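Folding on the ottoman

A padded ottoman or bench makes a decent folding spot if your bed is too low and your table is always full. Ours is from Grisdale, pushed up against a plain wall, and most of the wash goes across it on Friday evening. Fold only what fits on top and leave the remainder in the hamper.
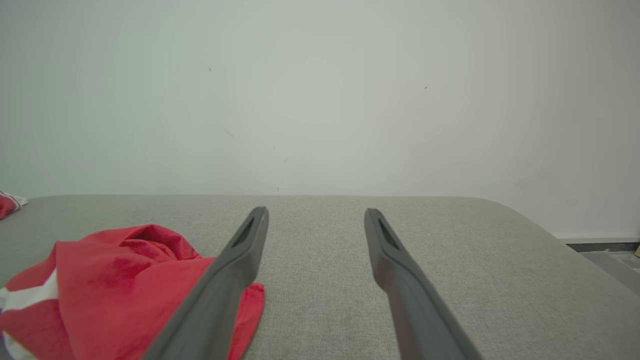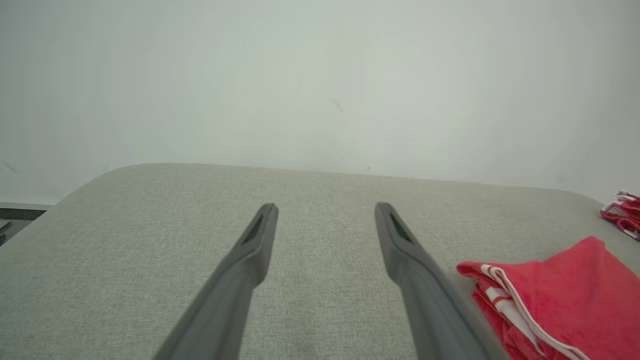 Run a lint roller over the seat before you start — woven gray fabric hides more fluff than you would think. Keep damp things off it. Red cotton can bleed into pale upholstery, so let it dry all the way on the rack first.

Flatten each piece with your palms, sleeves in, then fold in thirds. Stop at 5 in a stack, or the soft top lets the pile lean. A full load takes me 15 minutes, socks included.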